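打印本页 | 用电子邮件发送给朋友

关于那封召回通知，和我后来做的事情

2020年7月21日

我的中文是成年以后学的，如果有些句子不自然，请大家原谅。我想用中文写，因为这里有几位读者也开同样的车。

去年12月，我收到一封从Jekdale寄来的信。Jekdale是我的汽车的生产商，我开的是他们的Clavari，柴油的，手动变速。信里写，我的车在一个“自愿服务行动”的范围里面，请我和经销商预约时间，更新发动机控制软件。信一共两页，“排放”这个词只在第二页出现一次，而且字很小。

我第一次读的时候，没有觉得这件事重要。软件更新，大家的手机每个月都做。但是我的邻居Brenda Tapia以前在保险公司处理过汽车索赔，她看了信以后问我：如果更新以后油耗变高，谁付这个钱？我回答不出来。于是我给Budville的经销商打了电话，接电话的先生很客气，他说“客户一般感觉不到区别”。我请他把这句话写在邮件里，他说他没有这个权限。

我还是去做了更新，因为我们这里年检的时候会查这个项目，没有做的车可能通不过。整个过程用了75分钟，经销商请我喝了一杯咖啡，还送了一张洗车券，价值19元。

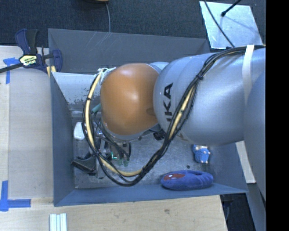
橙色关节的工业机械臂，旁边是一个蓝灰色的料箱。

更新以后的事情，我尽量写得准确。我有一个习惯，每次加油都在小本子上记录公里数和升数，从买车那一天开始就这样。更新之前，一箱油跑完我平时的路线还剩下不少；更新之后，同样的路线，我要提前200公里去加油站。冬天当然会影响油耗，所以我等到了春天，又等到了夏天，这样才可以和去年同样的月份比较。结果没有变好。另外，低速的时候车有一点犹豫，特别是二挡上坡。我妻子说她没有感觉，可是她很少开这辆车。

五月我给Jekdale的客户服务部写了信，附上了小本子的复印件。他们的回信说，油耗“取决于驾驶方式、路况和载重”，并且建议我检查轮胎气压。我检查了，气压是对的。我又写了第二封信，这一次他们提出给我一张400元的保养代金券，条件是签一份文件，同意以后不再为这次更新提出要求。

这份文件我没有签。Brenda帮我逐条读了，她认为第三条写得太宽，连以后排放系统的零件坏了，我可能也不能要求赔偿。我不是律师，她也不是，所以请不要把这个当作法律意见。如果你也收到了同样的文件，我建议你先找懂的人看一看再决定。

现在我在等Ulloa消费者协会的答复。他们正在收集车主的材料，需要行驶证复印件、更新之前和之后的加油记录，还有经销商开的工单。工单很重要，我差一点就扔掉了，它夹在洗车券的信封里。

有读者问我会不会把车卖掉。暂时不会。这辆车我很喜欢，座椅对我的腰很好，而且现在柴油二手车的价格很低。我生气的是信的写法。如果第一页就写清楚为什么要更新、可能有什么影响，我大概也会去做，只是心情会不一样。

协会有消息的话，我会再写一篇。开Clavari的朋友，请在留言里告诉我你们的油耗，最好写上年份和变速箱的种类。

本网站使用Cookie来改善您的浏览体验。继续浏览即表示您同意我们使用Cookie。 接受 | 了解更多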